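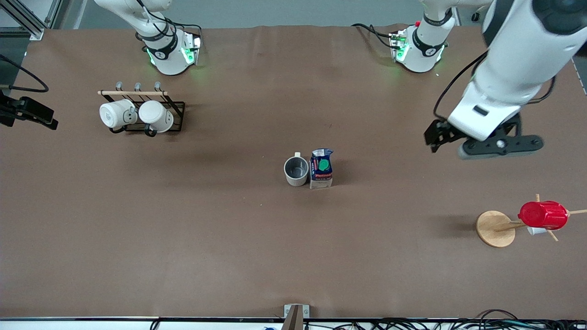
Raili Riihimäki said at our first meeting that people would use the mugs if they could see them, and that a mug in a cupboard might as well be in another building. Most of what we did afterwards started from that remark, so it goes first in the report.

Mugs, milk and paper cups: a small project in the Vainio drinks corner
Eetu Peltonen, Onni Hyvönen and Tuấn Vi
Plonduvance course, Serport

Background

The drinks corner on the ground floor of Vainio has a coffee machine, a kettle, a fridge and a sink. Paper cups stand next to the machine in a tube. The mugs used to be in the wall cupboard to the left of the sink, behind the tea. New students often did not know they were there.

In the month before the project, 1,899 paper cups were used. We got this from the delivery notes and by counting what was left in the tube and the store room. Eino Miettinen let us see the notes going back to October, and the earlier months looked much the same.

We wanted to find out if a change to where things are kept would bring the number down, without putting up signs or taking the paper cups away. Another group in Erley had tried signs the year before and their report says the effect was gone after two weeks.

What we changed

We took the mugs out of the cupboard and hung them on a metal mug rack, the kind with a wooden rod along the top. White mugs were kept because they all look alike and people do not feel they are taking somebody's own. Mugs with names or pictures on them went into a box, with a note, and most were collected within a few days.

The paper cups stayed but moved to the far side of the kettle. The distance is small, less than an arm's length. Onni thought it would make no difference and wanted to leave them. We moved them anyway.

The second change had to do with milk. Several people told us they took a paper cup because they were going to pour the milk at the fridge and walk off with it. The milk was kept in the door of the fridge, often with three cartons open at once, and some were forgotten until they smelled. We decided on one open carton at a time, standing on a tray beside the rack from 8.30 until the end of the morning break and then put back.

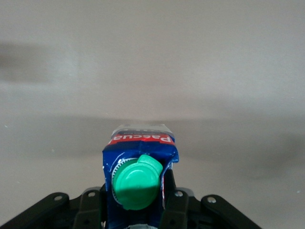 Cartons with a screw cap were much easier to live with on the tray than the ones you cut or tear open. They can be closed properly between pours, and a knock does not mean a wet worktop. We bought only long-life milk in the one-litre size. An opened carton still has to go back in the fridge, and we wrote the opening date on it with a marker.

Empty cartons were rinsed, pressed flat and put in the carton bin with the cap on, as the waste company in Serport asks. Before the project most of them went into mixed waste, still standing up, which filled the bag quickly. We did not measure this part. The cleaner told Tuấn that the bag lasted longer, and we have no better figure than that.

Results

During the trial month the machine's own counter showed 2,742 drinks. In the same month 1,631 paper cups were used. The number of drinks in the month before is missing, as the counter had been reset during a service, so the two months can only be compared by cups. There was no holiday in either of them.

The fall is real but smaller than we had hoped. When we looked at it week by week, the second week was the best and the fourth was nearly back to the old level. In the fourth week the rack was often bare by ten o'clock, with the mugs standing dirty in the sink. Anyone who came for a drink after that took a paper cup, and we would have done the same.

Thirteen people answered our short questionnaire. Nine said they had noticed the rack. Two had not known there was a sink they could use. One wrote that the mugs were too small for tea, and one that she did not trust how they had been washed.

We also found that some of the paper cups were used for other things: water, pens, spoons, cuttings from a plant. These are in our total and we cannot separate them.

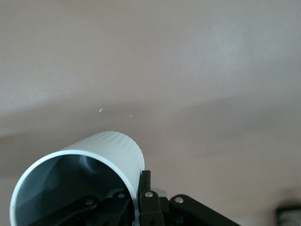
Problems and what we would do differently

Washing up was the main problem. We had planned for where the mugs should hang and had not planned for how they would get back there. A rota for one person each morning would probably have been enough. Eetu washed most of them in the last week, and that should be kept in mind when reading the result.

We should have noted the machine counter on the first day. It takes a minute and would have given us a proper before and after.

A month is also short. If the course allows it, the next group could run the same arrangement from January to March, with more mugs, a few larger ones for tea, and a drying mat next to the sink. The rack and the tray have been left in the corner. The questionnaire and our count sheets are in the course folder under Vainio.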